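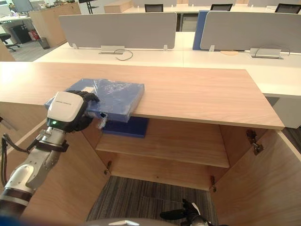
Was im Schrank bleibt

Von Kianoush Tabrizi

Als ich nach Deutschland gekommen bin, besaß ich einen Koffer und keinen Schrank. Das Zimmer in Oldenburg hatte einen Haken an der Tür, und an diesem Haken hing vier Monate lang mein ganzes Leben in einer Jacke. Heute wohne ich in einer Wohnung mit Keller, und in diesem Keller stehen Teller, die ich von meiner Schwiegermutter bekommen habe und von denen ich noch nie gegessen habe. Sie sind für Gäste. Welche Gäste das sein sollen, weiß ich nicht genau.

Das gute Geschirr, die gute Tischdecke, das gute Zimmer: Im Deutschen hat das Wort »gut« hier eine Bedeutung, die ich erst spät verstanden habe. Gut ist, was man nicht benutzt. In meiner Muttersprache gibt es etwas Ähnliches. Bei meiner Tante in Schiras war der Salon immer abgeschlossen, und wir Kinder kannten die Sessel darin vor allem durch das Schlüsselloch. Wenn Besuch kam, durften wir hinein und mussten die Hände auf die Knie legen.

Seit dem April habe ich mit Menschen gesprochen, die Dinge aufheben. Ich meine keine Sammler, die Kataloge führen und auf Börsen fahren. Ich meine Leute, die ein Geschenk bekommen haben, sich darüber gefreut haben und es dann in den Schrank gelegt haben, manchmal für Jahrzehnte.

Rüdiger Oltmanns hat von diesen Schränken gelebt. Er ist 71 Jahre alt und hat lange in Ostfriesland Haushalte aufgelöst, zuerst mit seinem Bruder, später allein. Seine Lagerhalle liegt hinter einem Landmaschinenhändler, man muss zweimal abbiegen und glaubt beide Male, man ist falsch. Er kocht Tee auf einer Platte, die älter ist als ich, und stellt mir eine Tasse hin, die nicht zur Untertasse passt.

»Sie machen die unterste Schublade auf, und da liegt die Bettwäsche von der Hochzeit«, erzählt er. »Mit der Banderole drum. Und die Leute haben fünfzig Jahre in der anderen geschlafen, in der geflickten.«

Er sagt das ohne Spott. Am Anfang habe es ihn traurig gemacht, später weniger. Einmal habe er in einem Haus bei Aurich ein Kaffeeservice für zwölf Personen gefunden, in jeder Tasse noch das Seidenpapier. Die Tochter, die neben ihm stand, habe zuerst gelacht und sei dann für eine Weile in den Garten gegangen. Das Service hat sie behalten. Er vermutet, dass es jetzt in ihrem Schrank steht, mit dem Papier.

Über den Wert muss man bei ihm nicht lange reden. Für Tafelgeschirr aus den siebziger Jahren bekommt man fast nichts, auch wenn es nie einen Kuchen gesehen hat. Ein Kunde hatte im Internet gelesen, sein Service sei 2.981 Euro wert, er kannte die Zahl auswendig und war auch nach einer Stunde nicht davon abzubringen. Oltmanns hat ihm am Ende 29 Euro gegeben und den Transport selbst gemacht. »Der war beleidigt, und ich hatte Rückenschmerzen«, sagt er und gießt nach.

Warum hebt man auf? Die einfache Antwort heißt Mangel. Wer einmal nichts hatte, der bewahrt. Das habe ich in diesen Monaten oft gehört, und für die Generation meiner Schwiegermutter wird es stimmen. Sie faltet Geschenkpapier so sorgfältig zusammen, dass ich einmal dachte, sie verpackt gerade etwas. Aber ich kenne auch Menschen in meinem Alter, die in vollem Wohlstand aufgewachsen sind und trotzdem eine teure Kerze besitzen, die sie nie anzünden. Auf dem Regal einer Kollegin steht so eine Kerze seit ihrem dreißigsten Geburtstag. Der Docht ist weiß, das Wachs hat schon die Farbe gewechselt. Sie wartet auf den passenden Abend, sagt sie, und der Abend muss inzwischen ziemlich besonders sein, damit sich das Warten gelohnt hat.

Hier liegt vielleicht ein Mechanismus. Mit jedem Jahr, in dem man eine Sache schont, wird der Anlass größer, den sie verlangt. Eine Flasche Wein kann man am Abend nach dem Kauf öffnen, ohne nachzudenken. Nach zehn Jahren braucht dieselbe Flasche eine Taufe oder ein Examen. Nach zwanzig Jahren ist sie Essig, und man ist beinahe erleichtert.

Mein Vater war auf diesem Gebiet ein Meister. Er bekam zu seiner Pensionierung einen Füller, einen schweren, schwarzen Füller mit einer goldenen Feder, und er schrieb weiter mit Kugelschreibern aus der Apotheke. Den Füller zeigte er gern. Er öffnete das Etui, drehte es zum Licht, ließ jeden einmal schauen und klappte es wieder zu. Als er gestorben ist, habe ich das Etui bekommen, und in der Feder war keine Spur von Tinte. Ich habe mir vorgenommen, damit diesen Artikel zu schreiben. Geschrieben habe ich ihn am Computer, aber die Notizen zu dem Gespräch in der Halle sind mit dem Füller gemacht. Er kratzt ein wenig.

Ich möchte das Aufheben nicht nur schlecht machen. Es gibt darin auch eine Höflichkeit. Wer ein Geschenk schont, der sagt dem Schenkenden: Das ist mir zu schade für einen gewöhnlichen Tag. Bei meiner Tante galt es als gierig, ein Paket vor den Augen der Gäste zu öffnen. Man bedankte sich, legte es zur Seite und sprach von der Reise und dem Wetter. In Deutschland habe ich damit am Anfang viele Gastgeber verletzt. Sie standen vor mir und warteten, dass ich das Papier zerreiße, und ich stand da mit dem Paket und fragte, ob die Züge pünktlich waren.

Und es gibt die Freude am Unberührten selbst. Eine verschlossene Schachtel Pralinen enthält noch alle Möglichkeiten, auch die, dass man sie weiterschenkt. Oltmanns kennt in seinem Dorf eine Schachtel, die mindestens drei Geburtstage erlebt hat, bevor sie wieder bei seiner Frau ankam. Sie hat sie an dem kleinen Knick an der Ecke erkannt. Die Pralinen waren grau, aber sie haben sie gegessen, beide, an einem Abend vor dem Fernseher.

Seine Halle will er bis zum Winter räumen. Einen Nachfolger hat er gesucht und nicht gefunden. Was noch da ist, geht an ein Sozialkaufhaus in Leer, ein Teil vielleicht an ein Theater, das Stühle braucht. Als ich mich verabschiede, drückt er mir eine Zuckerdose in die Hand, mit Deckel, blaue Blumen, ein feiner Riss am Henkel. Ich frage, was sie kostet. Er winkt ab und will nur, dass Zucker hineinkommt.

Ich nehme keinen Zucker. In der Dose sind jetzt Büroklammern, und sie steht auf dem Tisch. Die Teller von meiner Schwiegermutter habe ich in der letzten Woche aus dem Keller geholt – erst einmal nur bis in den Flur.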